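Predgate Social Club: Casino Night Planning Meeting
Wednesday, November 8, 2023

Last year's night at Festwood was a joy, and everyone is keen to go again in January! Agreed to book the main hall, which holds 300. Tickets sold last time: 272.

Games. Brudon Leisure can hire us 6 tables, croupiers included (two roulette, the rest blackjack). Very good news, and the quote was accepted on the spot. Play money only, as before.

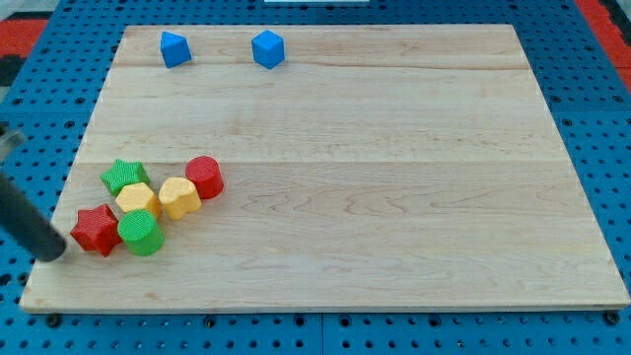 Poker was discussed at length. Lots of love for a knockout tournament, starting at eight, with a beginners' table alongside. Agreed.

Food. Brandão will do the buffet again, hooray. Vegetarian numbers to go to them with the final order.

Licence. Form for the raffle still to be sent to the council.

Any other business: request for a louder bell at last bets. Meeting closed 9.15pm.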